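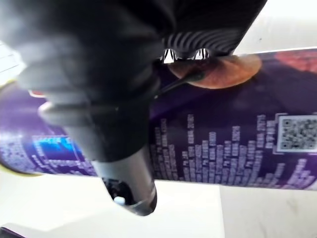

Purple can, pixel bars, QR code near one end.

I have a bone to pick with the drinks shelf at my grocery store, and it starts with the fact that I can't find anything on it anymore. I went in last April for plain seltzer. Fifteen minutes later I walked out with two cans I'd never heard of, one of them purple enough to belong on a skating rink, and no seltzer. So I suppose the design worked on me. I'm still going to complain.

My gripe is the QR code. Look, I like a good-looking can. Deep violet with a metallic shine and little pixel columns going up and down like the equalizer on my brother's old stereo — sign me up! I would put that on a windowsill. Somebody sat down and drew those bars, and made some of them taller and some of them shorter, and it gives you something to look at while you drink. Then they stuck a square of black-and-white static next to it and asked me to get my phone out.

Why? I'm thirsty. I have one hand on the can and the other on a sandwich.

I did go through a phase of scanning them, back when I lived on Rankin and had a long bus ride to fill. I scanned nine different cans over one summer (yes, I kept a list, it was a slow summer). A couple took me to a page that wouldn't load. One wanted my birthday. One signed me up for Falto, some kind of points club, where I found out I'd need 1,949 points for a tote bag and that a can was worth two. You can do that math yourself. I did it on the bus and got kind of mad.

People tell me the code is there so the company can put more information out than fits on the label. Fine, but a can has a lot of label! It goes all the way around. If there's something I should know about what I'm drinking, print it where my mother can read it, and my mother does not scan things. She turns the can, she holds it out at arm's length, she squints, and if she can't find what she's after she puts it back on the shelf.

And if it's only there to be fun, then let the picture be the fun. When I was a kid we had a soda called Skarnex with a maze printed on the back, and we'd trace it with a wet finger all through lunch at Gekgate pool. I couldn't tell you what it tasted like. Grape, maybe. I remember the maze, though, and I remember that my cousins and I fought over who got the can when it was empty.

So keep the purple. Keep the bars too, and make them bigger, run them right over the spot where that square is.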